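Flat, folded and out of the dryer

How to look after the seamless knits that now fill half the drawer

Most of the activewear sold in this country used to be cut and sewn. Panels came off a roll of fabric, went under a machine and were joined with seams you could feel by the end of a long walk. A good share of it is now knitted in one go on a circular machine, which turns out a tube with the shaping already in it. Crop tops, leggings, singlets and bike shorts are all made this way, and they need different care from the T-shirts they get washed with.

Gretus, a small label that sells basics online and through a shop in Lorkurden, keeps a record of what customers send back. Over the past year it logged 2,571 returns and repair requests across its knit range. Of those, 500 were put down to heat damage, mostly from tumble dryers. Another 200 were stretched straps, and the label blames coathangers for nearly all of them.

The trouble with heat is that it goes for the elastane first. The nylon around it can look perfectly fine while the stretch is on its way out, and the first sign is usually a hem that rolls or sits away from the body. By then there isn't much to be done. Gretus will replace a hem band on some styles but won't try to put the stretch back into a body panel.

Washing is the easy part. Cold water, a mesh bag, a liquid detergent and no fabric softener, which coats the fibres and makes them slow to dry. Do up any hooks or zips on other things in the load, or wash them separately. Knits with openwork are the ones that catch, and a snag in a seamless garment can travel a long way before it stops.

Drying takes a bit more room. Lay the piece on a table or a towel, smooth it with your hands and leave it out of direct sun. Pull the hem level and set the straps back where they belong. Small creases in the body will mostly fall out with wear, so there is no call for an iron.
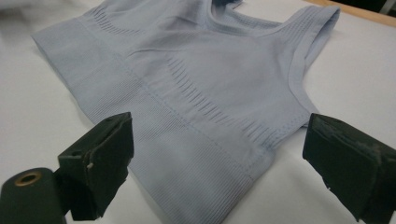
A pale blue crop-style knit laid flat. The ribbed hem and the openwork curve are knitted more openly or more tightly than the smooth fabric between them.

It pays to know which part of the garment is doing what. The broad ribbed band at the bottom is usually the firmest section and takes the most strain, as it gets dragged over the shoulders twice a day. Step into a crop top instead if your hips allow it – plenty of people find this easier anyway. Openwork under the bust lets some air through and adds shape, but it should never be used as a handhold when you are pulling the thing on.

For storage, fold along the side and then once across, with the straps tucked in. Laskowska, which makes drawer dividers, sells a shallow tray that suits crops and singlets. A shoebox lid does the same job. Stacks should be low enough that you can lift one piece out without hauling on the rest. Zela makes a soft hanging shelf for wardrobes with no drawers, and that works too, provided the garments are folded and not clipped.

Colour is worth a mention. Pale blues, creams and greys pick up dye from dark denim very quickly, and deodorant marks show at the armhole binding. Rinse that area by hand in cool water before it goes in the machine.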